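From: Ifigeneia Tsakiris
To: bench-robots list
Date: January 12, 2021
Subject: Re: Budget for a second two-arm table – what did yours cost to run?

Prodromos,

I'm answering the money part first and the rest in the order you asked it. Gerasimos and Sofia have already covered the software side in the other thread, so I'll leave that alone.

Prodromos Konstantinidis wrote:

> We have been told there is $2,000 for equipment at Tullside this
> year and that it has to be committed before the end of January. I
> would like to put it toward a second two-arm table like the one we
> have now. Koutsoukos quoted $1,654 for a pair of Tunemus arms in
> kit form, with the rail brackets and one power board. That looks
> fine on paper, but I was not here when the first table was put
> together and I do not know what was bought afterward.
>
> My questions are:
>
> Does the quote cover everything needed to get to the first working
> day, or is there a list of small stuff that shows up later?
>
> Should I buy spare gripper fingers now or wait until we break some?
>
> Do we need wrist cameras from the start? Apostolos says yes, but he
> also says yes to most things.
>
> The thing we do most is folding and handing over thin sheets. Is
> that any harder on the equipment than picking up cups?
>
> If anyone has kept their receipts I would be very glad to see them.
>
> Prodromos

I did keep receipts. They're in the same folder as the wiring notes, and I'll scan them for you if you remind me off list.

The Koutsoukos quote is a fair one. It's the arms, the motors, the brackets, the board and the supply. It is not a table. When we built the first one we already had a bench top, the extrusion for the front rail was left over from another job, and the walls came out of the shop stock. None of that was ever charged to the robot budget, so if you look up what the first table "cost" you'll find a number that is too low. Please don't use it in your request. If somebody asks why the second one is more expensive, the answer is that the first one was never fully counted.

So before you sign anything, find out what you can have for free. Ask whether there's rail in the rack by the saw. Measure it, too. A rail that's a little short means both bases have to move inward, and then the arms get in each other's way in the middle of the table, where you do most of your work. I would sooner pay for new rail than start out cramped.

Walls: I'd put them in the plan from the beginning. A plain back and two sides cut down on people and lights moving behind the work, and that helped us more than changing any settings did. Flat pale gray paint. Somebody will offer you gloss white. Say no.

Surface: choose it for the camera and for the gripper both. Ours is the marble pattern, and I have mixed feelings about it. The pattern is hard to beat for variety if you're collecting for more than one kind of room, but the veins are about as dark as a soft shadow, and with pale sheets that can matter. If the money is tight, a roll of patterned covering is one of the cheaper things on the list, and you can swap it later.

On fingers, buy the spares now. I'd get the yellow Grinden ones, the kind with the grid of pockets on the inside. The full set for both arms is $187. Put that beside the Koutsoukos quote and you have used $1,841 and have $159 left for everything else, before shipping. That's tight, and I know it's going to look like a strange thing to spend on when nothing has broken. But fingers are the part that touches the work, and you'll lose days waiting if you order them after the fact. The last time we ran out, Sofia ended up with one new finger and one old one on the same gripper for most of a week, and all the recordings from that week had to be kept apart from the others.

As for folding and handing over, this is the kind of thing the table gets used for: 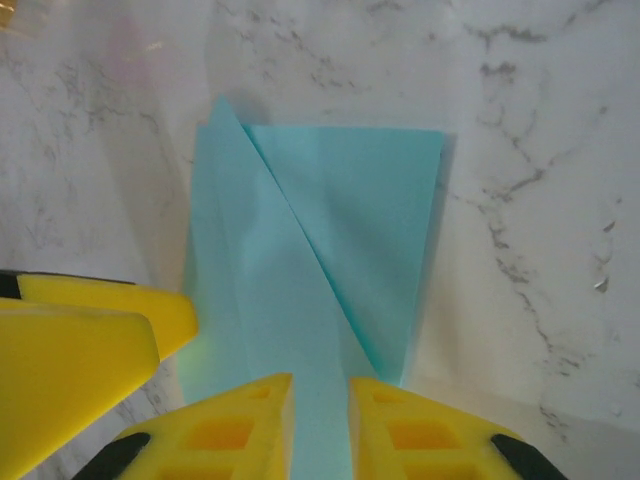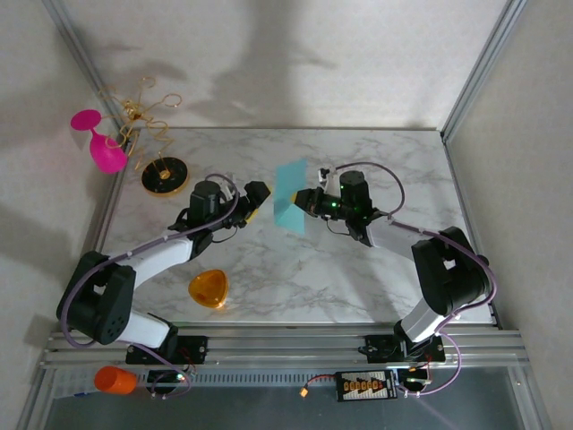

The two-arm table at Tullside, working with the blue sheet.

Sheets aren't hard on the arms. There's no weight in them, so the shoulder and elbow motors have an easy time. What they're hard on is alignment. With a cup you can be off by a fair amount and the fingers will still close on it. With a sheet flat on the table, the tips have to come down to the surface and get under an edge, and if one arm's base has drifted on the rail you find out right away. Operators start pushing into the table to make up for it. That's where the finger tips go, and I think it's where the wrist motors go eventually as well, though I can't prove that second part.

What this means for the budget is that you want decent brackets and you want to be able to lock them. The ones in the kit are all right. Tighten them at the start, mark the position on the rail with a paint pen, and check the mark before each session. The paint pen goes on the list. So does a proper set of hex keys that lives at the table and doesn't leave it. I'd write someone's name on the handle, but that didn't stop Apostolos.

If most of your work is sheets, budget for the sheets as well. They're consumables and people forget them. Once a sheet has been creased a few times it folds along the old line whether you wanted it to or not, and after that you're mostly recording the crease. We go through a stack faster than I would have guessed. A few weights, a few colors, and some that let light through if you plan to work with those. Buy them from an ordinary stationery account if you can, and keep them off the equipment line altogether. The same goes for cups, lids and whatever else you put on the table. Secondhand shops are good for that, and nobody has ever asked me for a receipt under five dollars.

Wrist cameras. I agree with Apostolos this time. You can do cups from one fixed camera. For folding, the fixed view is blocked by a gripper at the moment you most want to see the edge, and the operator is guessing. So you want 2 of them, one at each wrist, plus the fixed view. They don't need to be good cameras. They need to be small and light, they need to focus close, and they need to be the same model on both arms. That last one matters if one fails a year from now and the shop has stopped carrying it, so if there's any way to get a third as a spare, do.

I doubt you can fit the cameras inside what's left after the fingers. There are a few ways around it. You could take them off the existing table and share them for the first month, but then only one table runs at a time and you might as well not have the second. You could ask Koutsoukos to drop the power supply from the kit, if the bench supply you have is big enough. Gerasimos did that with his last order and got a reasonable amount off. Check the rating under load with both arms moving, though, and don't go by the label. Or you could ask for the cameras under a different heading. At our end they went through as computer accessories.

Cable is the other thing that shows up later. The leads in the kit are long enough for an arm sitting on a desk and too short once the arm is on a rail and has to reach across to the other one. Leave a generous loop from the wrist back to the base. If the loop is tight it tugs on the wrist at full reach, and you'll spend an afternoon thinking it's a motor fault. I did. Get extra length, get a bag of reusable ties, and pick a color you can see against the arm. It makes it much easier to spot a cable that has worked its way in between two links.

Somewhere to put the electronics should be in the drawing as well. Ours sit low down at the front, below the rail, which is handy for checking the lights and handy for unplugging things. It's also where things end up when they roll off the work area. If I were drawing it again I'd keep the boards at the front and put a low strip along the edge of the table above them. Shop scrap would do for that.

If I had your $2,000 and the same deadline, I would order in this way. Arms and fingers together, so there's one shipping charge if Koutsoukos can get the Grinden set in. Then cable and ties. Then ask about the cameras under the other heading on the same day, and don't mention to anyone that the table will half work without them. Rail, walls and top from stock, in writing, with whoever runs the shop agreeing to it before the order goes out. Leave the nicer lighting for next year.

One more thing about the request itself. The last form I filled in had a box for "expected annual maintenance" and I left it at zero, and that came back to bite me in the spring. Put the price of one more finger set in there. It's a real number with a real quote behind it, and you will spend it.

Sofia, if you still have the bracket drawing with the corrected hole spacing, could you send it to Prodromos? The one in the shared folder is the old one.

Ifigeneia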